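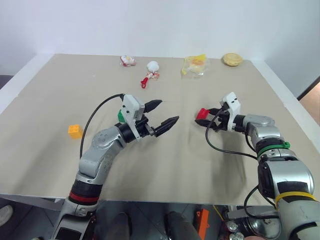 07/12/2024. Spent most of the morning on the listings cleanup for Illmont, and I want to get it down while I still remember which file is which. The county export came in with 1826 rows, a mix of bank-owned, pre-foreclosure and auction homes, and after I merged the repeats we were left with 1075 (a bigger drop than I expected, but Wulan Harahap went through the merge log with me and she's happy with it). I've started using colors for the status tags — bank-owned is the same light tan as the tabletop, auction is the red of the band near the base of the left arm, and pre-foreclosure is silver-gray until somebody talks me out of it.

The Chauvin addresses are still a mess! Half of them have the unit number stuck in front of the street name, and the matcher then treats one condo as 3 different homes. I wrote a small rule to move the number to the end, and it fixes nearly everything except the corner lots, where the clerk types both streets. Those I'm doing by hand, with coffee.

Drelell's price feed still shows the opening bid in the asking price column. Please don't sort by price until that's fixed, or the auction homes all float to the top and look like the bargain of the century.

Left for next time: 6 Balitum records with no sale date, two of them carried over from October. Wulan has the clerk's number and will call.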